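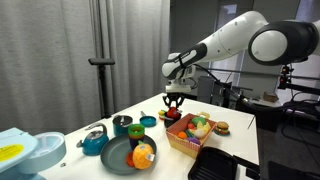 ## Rules for the toy table, 7 Apr 2024

Cengiz wants the Nullum checklist adopted as it stands. I read all 472 lines of it and I'm not convinced. Most of it says "ensure safe operation" in different words.

What I'd keep:

- Nothing hangs over the table edge. The toilet bowl and the grill pan both break this one.
- Cables get routed off the tabletop or taped. There's a thin dark one along the right side.
- Speed cap stays on whenever anyone is inside the tape line.
- Log the start layout before each run, even the boring ones.

What I'd drop: rule 6 (two signatures per reset). We did 184 resets last August and the second signature was always Isabelle's, filled in after lunch. That's paperwork - it never stopped a bad run.

Rule 7 says props must be "representative of the home." Does an apple in a small dark cup count? A plush pineapple on a plate? Isabelle Caron says yes if the grasp is similar. I'd like to see that written down somewhere before we quote it to Jarkberg.

Open: who checks the e-stop, and how often. Checklist says "regularly." Ask Cengiz.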